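Dornent releases Prernov 2, planning and replay software for two-handed gripper work

ITUNHOLM, December. Dornent today announced the general release of Prernov 2, the second major version of its software for preparing, checking and replaying manipulation recordings. The release is available to all existing licence holders at no further charge and to new customers from the company's office in Itunholm.

Prernov 2 takes recordings made with hand-held grippers and turns them into motion plans that a robot arm can follow. The first version handled one gripper at a time. Version 2 handles two, keeps both on a shared clock, and plans for the pair together, so that the path of one hand is worked out with the path of the other already in view.

The change was requested by customers whose work involves small packaged goods. Wrapped sweets, foil sachets, pouches and bagged bread are awkward for most grasp planners. Clear film reflects light from windows and lamps, sealed ends crumple, and a packet lying partly under another packet may have no clean outline at all. In the earlier version these items had to be marked by hand before a plan could be made.

Prernov 2 includes a new perception module, named Gál, which was written at Dornent over a period of 14 months. Gál estimates where the graspable part of a soft package lies and gives each estimate a confidence score. Where the score is low, the planner asks for a second view before it commits to a grasp. Operators can set the threshold themselves, for the whole project or for a single class of goods.

"Our customers did not ask us for a faster planner," said Grigore Manole, managing director of Dornent. "They asked for one that would tell them when it was unsure. A plan that stops and requests another look costs a few seconds. A crushed packet at the bottom of a tote costs a good deal more, and somebody has to go and find it."

The module was assessed on a set of 338 tabletop recordings prepared by the company. The recordings cover cluttered arrangements on hard and soft surfaces, including cloth with a deep pile, which tends to confuse depth estimates near the edges of thin objects. With Gál in use, the time an operator spent correcting labels fell by around 30 per cent compared with the first version. The company will supply the test protocol to licence holders on written request.

Roxana Onu, head of perception software, led the work on the module. "Reflections were the hardest part," she said. "A bright patch on plastic film looks like an edge to a great many methods, and it moves when the viewpoint moves. We now compare several moments from the same recording and give less weight to any edge that does not stay with the object. The idea is simple enough. Making it run on an ordinary workstation took us most of the year."

Other changes in this release include the following.

Timeline editor. Left and right gripper tracks are shown one above the other and can be trimmed together or apart. Cuts are stored as instructions, and the original recording is left untouched.

Contact review. Moments at which the fingers are close to closing on an object are flagged automatically, and the reviewer may accept, move or reject each flag from the keyboard.

Collision checks. The planner now takes account of the full width of the gripper linkage when the fingers are open, as well as the fingertips. Users who work with wide outer arms in tight spaces should rebuild existing plans after upgrading.

Export. Plans and labels may be written to open file formats, with units and coordinate conventions stated in the header of every file.

Projects made in the first version will open in Prernov 2 without conversion. Once saved, however, they cannot be reopened in the earlier software, and customers are advised to keep a copy. Plug-ins written for the old labelling window will need to be rebuilt against the new interface. A guide to the changes is included with the installer.

Dornent will continue to provide security fixes for the first version during a changeover period, the length of which will be confirmed to each customer in writing. No new features will be added to it.

Training on the new release will be offered at Itunholm and by remote session. The introductory course covers recording practice, timeline editing and the use of confidence thresholds. A second course, intended for integrators, deals with the planner interface and with the tuning of Gál for goods outside the standard classes.

About Dornent

Dornent develops planning and perception software for robotic manipulation. Its products are used by integrators, packaging firms and research groups. The company is based in Itunholm, where all development and customer support are carried out.

Enquiries from the press should be addressed to the communications desk at Dornent, Itunholm. Technical questions from licence holders should be sent through the support portal, quoting the licence number.
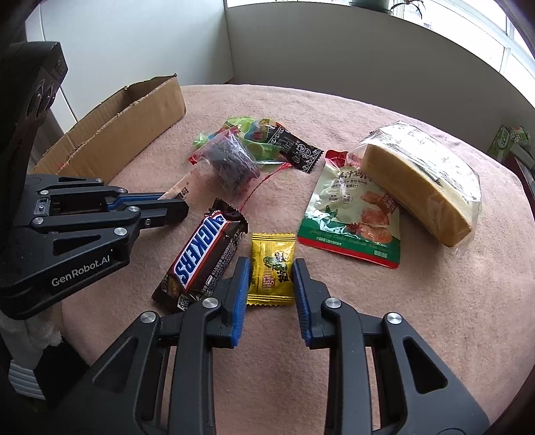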